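Chapter 6
Shared Benches: Handling Work after Automation

6.1 The task and the job

A task is a single unit of work, such as lifting a container and setting it down. A job is the set of tasks one person is paid to do. Automation is bought by the task, but its effects are felt across the job, and most errors in planning come from treating the two as one. 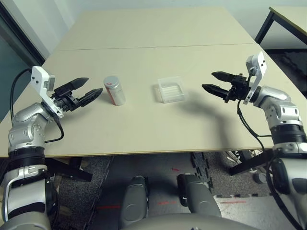
The packing room at Trerketti is used throughout this chapter. Before the change, each bench worker placed containers by hand, checked them and logged the result. Placing took almost 90 minutes of each shift. Once a two-armed machine took over placing, checking and logging stayed with the staff, and a new task appeared: deciding what to do when the machine stopped. 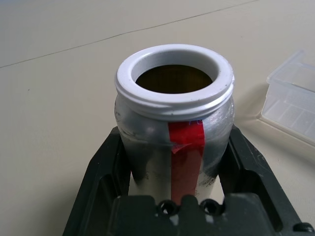

Sandrine Brunet, the shift lead, recorded 500 stops in April. Few needed an engineer. Most were cleared by the person nearest the bench, whose grade and pay made no mention of such work. Section 6.3 returns to the question of grading.

6.2 Where attention goes

Handling by hand spreads attention evenly over a shift. Supervised handling does not: long periods of watching are broken by short periods of quick judgement. Colleen Boychuk's study of the Bomora site, covering 2371 hours of bench work, treats these as separate loads and measures each on its own scale.
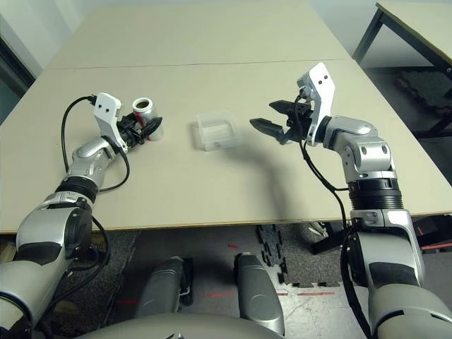
Figure 6.3 Left gripper closed on a can; right gripper open beside a plastic container.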